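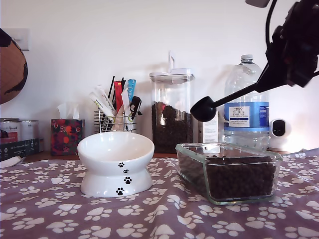
Scooping task, dry kibble: arm with scoop over the glass dish.

Category: Standards and Good Practice > Domestic Handling

Renato_Evangelista
Members are invited to comment on the August draft of the Pomano guideline for pet-feeding tasks. Clause 2 requires that the food dish and the receiving bowl stay in fixed positions throughout a set of trials. Clause 6 requires that loose pellets be cleared from the work surface between trials. Comments should cite the clause number.

nzioka_lab
We support Clause 2 as written. Clause 6 should also cover the rim of the dish. A pellet resting there can be pushed off by the scoop and recorded as a spill.

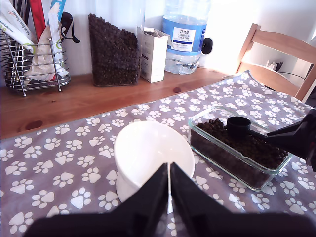

skellton7
Does the guideline require the scoop to be set down in the same orientation each time?
Precious Tan
The draft sets no orientation. It asks only that the handle remain within reach of the gripper and that the starting position be written in the trial log.

skellton7
Thank you. I must disagree with the draft on this point. A free orientation makes results from two sites hard to compare. Our own procedure fixes the handle direction, and operators learned it within a morning.

Orkano_Ops
We would object to a fixed direction. In a home, people leave a scoop wherever they finished with it, and a system approved under one direction has been tested for very little. The log entry is sufficient, provided that it is completed before the arm is enabled.

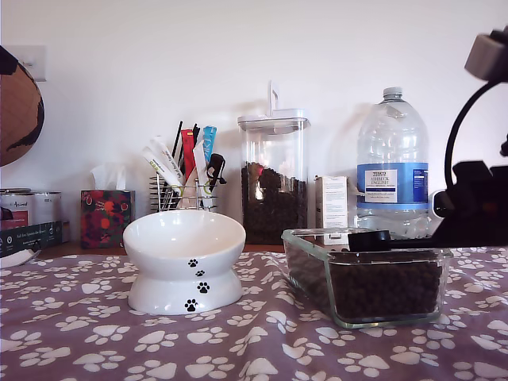

The same reasoning applies to household items at the back of the work surface. Clause 8 would have them removed. We ask that they be permitted if they stand outside the planned path of the arm and are listed in the log.

Renato_Evangelista
Noted. Clause 8 will be reworded to permit listed items. Scoop orientation remains open, and skellton7 is asked to submit alternative text.

skellton7
I will submit it under Clause 2. I do not withdraw the objection.

Related topics
Emergency stop placement on shared tables
Spill reporting: by weight or by pellet?
Cable routing for wall-side arms

Contact the moderators | Copyright Pomano Forum | Back to top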